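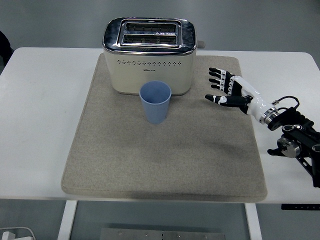
Pre-run inspection for the Poltavard grasp-transfer trials, February block, station 3. Complete before the first episode and again after any change of end effector. The method compares policies across object layouts, so an undocumented shift in the setup counts as a change of condition. The reference layout has the toaster toward the back of the felt mat with the blue cup upright in front of it, and the hand enters from the right. Comments go under the item they concern.

**Workspace**

- [x] Table height matches the station sheet
- [x] Mat flat, no lifted corners
 - Faint dark mark on the felt, right of center. Recheck under the side lamp. If it is a stain, log it; the Devard segmentation step has mislabeled stains as objects before.
- [x] Toaster unplugged at the wall for all episodes
- [ ] Toaster position checked against template
 - Template missing from drawer. Measured by hand, 3 mm off in depth. Accepted for cup trials only.

**Hand and arm**

- [x] Finger joints move freely through full range
- [x] Wrist coupling seated, witness marks aligned
- [x] Cable over wrist has slack at full rotation
 - Tested to 90 degrees both ways. Do not exceed until the Echevarría strain relief is fitted.
- [ ] Mount bolts torqued
 - Wrench out for calibration. Hold speed at 50 percent until done.

**Stop functions**

- [x] E-stop halts arm from both operator positions
- [x] Contact threshold trips on foam block
 - Two trips late on the thumb side at the old setting. Lowered to 16 N, repeated, no late trips. Earlier Purnberg baseline runs used the old setting and should be reported separately.

**Result:** conditional pass. Cup trials may proceed at reduced speed. Lever-press trials on hold pending template and torque check.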